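Minutes, manipulation methods catch-up, 10 Jul 2022

In the room: Savita Sachdeva (chair), Harish Dubey, Kanchan Garg, Vandana Pandey. Kiran Kushwaha dialed in from Zelwood and we lost her twice. I'm Kanchan and I'm typing these up the same evening, so if I've put words in your mouth, shout and I'll fix them.

1. Last meeting's notes. Approved, with one correction from Vandana: the Rana baseline was trained with the table camera only, and I had written that it used all the views. Sorry, Vandana! I've changed it in the shared copy.

2. Drasta, the two-arm policy. This took up most of our time, which I think we all expected. Harish went through where we are with the demonstrations. We have 2681 in the set after cleaning, and he threw out 33 for bad time stamps between the arms. Savita asked whether any of those could be rescued by shifting one stream, and Harish said he tried it and hated the result (he had a plot, it was ugly, we moved on).

Then we got to the red rod task, and Harish put up the views from both wrists and the table. 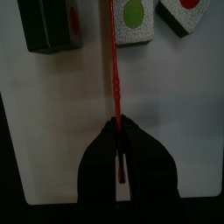
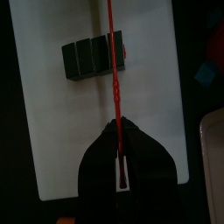
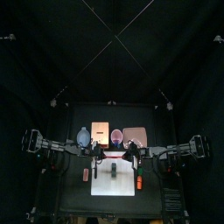
Our argument was over how much the policy should trust each view, and when. Harish's idea is a small gating layer that weighs the cameras again at every step, where the Rana baseline just sticks all the features together and hopes. I was skeptical going in, mostly because gates like to collapse onto one input and then you've built a very expensive single-camera policy. But he has a point about this task. From up at the table camera the rod is a thin red bar between the two grippers and you get both arms at once, which is great for keeping them level with each other, while up close at the wrist you can see the bumps along the rod and its rounded end sitting down between the fingers. Those are two different kinds of information, and I can't see a fixed mix being right for the whole motion. Vandana agreed with the general idea but wants the gate's weights logged on every run, so we can look at them next to the failures.

Kiran asked (before the first dropout) whether the dark fingers on a dark background would confuse the wrist encoder. Harish hasn't tested that on its own. Savita suggested masking the fingers out in half the training batches and seeing if anything moves. Cheap to try, so it's on the list.

Results so far: the gated version gets through more of the held-out starts than the baseline, but Harish has only run it with one seed and Savita wouldn't let him put a number in the minutes. Fair enough. We agreed on 900 rollouts in total, split evenly between gated, ungated and table-camera-only, with the same starting positions for all three.

3. Nurnent. Kiran came back on the line for this one. The labeling tool now saves grasp start and grasp end as separate events, hooray, but it still forgets your place if you close the window. She's working on it. Please save often until then!

4. Write-up. Savita would like a draft in October. Vandana will start the related work section, and I said I'd do the method figure, which I already regret a little.

Actions
Harish: log gate weights, run two more seeds, start the rollouts.
Vandana: fix the list of starting positions and share it before Harish starts.
Savita: write the finger masking test.
Kiran: window bug in Nurnent.
Kanchan: method figure, first sketch by next meeting.

Next meeting: same room, same time, and Kiran is going to try a different headset.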